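Collect the Messy Rooms Too
By Edgars Navickas
7/24/26

Most of the demonstrations I review were recorded on a clean table with good light. I think that is a mistake, and our own numbers have pushed me further that way.

Last spring our group at Trultent had 288 recorded runs for the reaching task. Only 22 of them took place on the floor. The model did well on the table and then froze or wandered as soon as we asked it to work under a desk. People blamed the training settings. I blame the 22.

Floors in offices are dim, and they have cables on them. A wrist view down there is mostly carpet, shadow and black wires, with the fingers dark against the paler carpet.

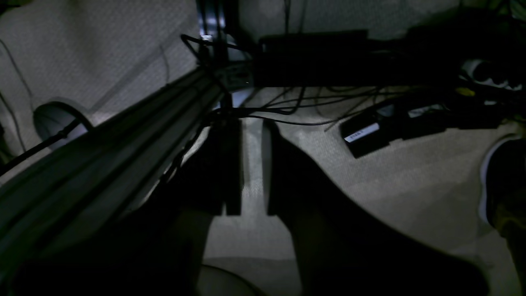 What the tidy camp says

Oksana Vasylenko argues that clutter should wait. Teach the motion first, she says, then add the hard cases. It is a fair point, and clean runs are cheaper - an operator can finish 85 in the time it takes to get a handful of good ones down by the baseboard.

But the hard cases keep getting put off. The budget runs out, the Jurnia deadline comes, and the set ships as it is. I would rather have fewer runs and spread them over seven ugly places from the first week. Pay the operators by the hour while they do it, and keep the runs where they hesitate.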